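Ismont Linen Loan: progress report to the Alaoui Fund
Second period of the grant
Prepared by Yvonne Mapplebeck, with corrections from Rongrong Liao, most of which I have accepted

Where we are

The fund gave us money to lend towels, blankets and bedding to people moving into a first apartment, and to stop keeping them in bags. The lending is going well. The bags put up more of a fight, and a good part of this report is about hanging things up.

We now have 300 items on the list and 90 out on loan. The previous report gave a higher figure for the second number. We had been including a stack of pillowcases that was on loan only in the sense that we couldn't find it. Hazem Benkirane found it.

The application promised "a simple, low-cost hanging system suitable for small homes." After a long email thread about what counts as simple, we settled on a light wooden clothes rack with two white rods, one at the top and one close to the floor. Borrowers can have one with their linens if they have the space for it.

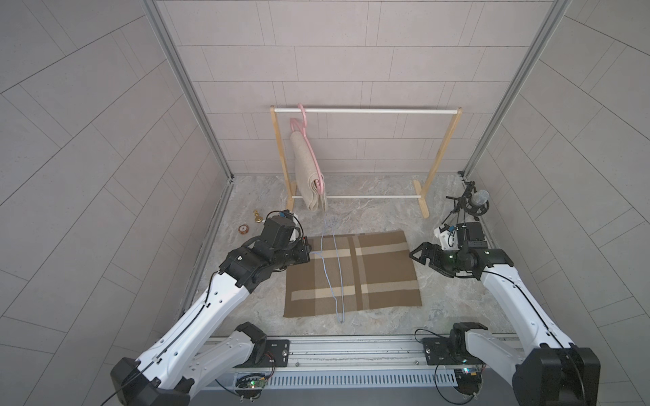 Page last changed: November, by Rongrong Liao (spelling, and the paragraph on blankets)

The beige towel is the one we use for every trial. It is the color of oatmeal and goes with nothing we own, so it never gets borrowed. Folded in half over a pink plastic hanger, it comes down nearly as far as the lower rod. Kelly Greenwood would like it noted that she predicted this from the measurements, and I would like it noted that she did so at some length.

The brown plaid blanket is laid out flat on the floor next to the rack, which is how we now check blankets. We used to hold them up by two corners and squint. Laying them out takes longer, needs a clean floor and shows up every pulled thread, and returned blankets are being turned down at a rate that has made me briefly unpopular at the front desk. Cream and beige stripes on brown are kind to most stains, so plaids get a second look under the lamp.

Hangers

You asked after the first report why hangers had a line of their own in the budget. I have thought about this question more than I expected to.

We have two sorts in regular use. The pink plastic ones are thick enough to hold a folded towel and can be found in a dark closet. The light blue ones are thin, weigh next to nothing and came to us in a very large box when Prament closed its alterations counter. We did not pay for them, and Xóchitl Cárdenas maintains that we have been paying for them ever since. They tangle. They slide. A checked towel hung on one will go where it pleases, and the floor is often where it pleases.

The hanger line stands at $500 for the whole grant. We have spent less than half of it, all on pink. I'd like to move what's left to mending supplies, if you have no objection, and give up on the dream of matching hangers.

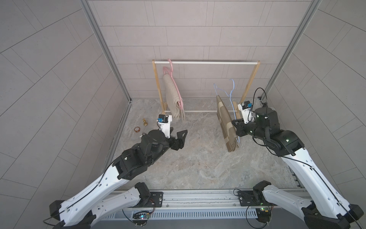

Borrowers and returns

Eight households have taken a rack along with their linens. Six have kept it. One sent it back for want of floor, and one sent it back with a note saying it was "fine," which we have filed under feedback.

Towels come back in better shape than bedding. Fitted sheets come back in whatever shape a fitted sheet decides on. Hazem has written a one-page sheet on folding them, and Rongrong has written a shorter one that says to put them in the bag and we'll deal with it. Borrowers have been given both. I have my suspicions about which gets read.

The laundry contract with Dastitz is running smoothly after a poor first month in which everything came back smelling of pears. They have changed the detergent. Two borrowers have asked for the pears.

Still to do

The labels are behind. Sewn labels were to be on every item by the end of this period, and they are on the towels, the hand towels and one tablecloth we don't lend. Kelly has the machine at home now and is working through the blankets.

We also need to decide what goes on the right-hand end of the rack. The instruction card tells people to start at the left and work across. In the trials the left end fills up nicely, with two pink hangers close together, and the rest of the top rod stays bare. Xóchitl wants to redraw the card with the heaviest item in the middle. I want to see it done with a wet bath sheet before we print anything. 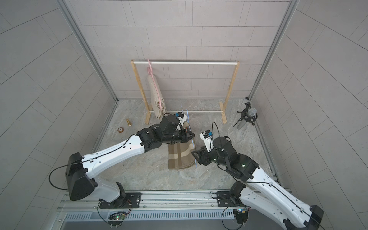 Beige towel on pink hangers at the left end of the upper rod, with one thin blue hanger still off the rack.

Accounts are attached separately. The mileage is Hazem's and he can explain it.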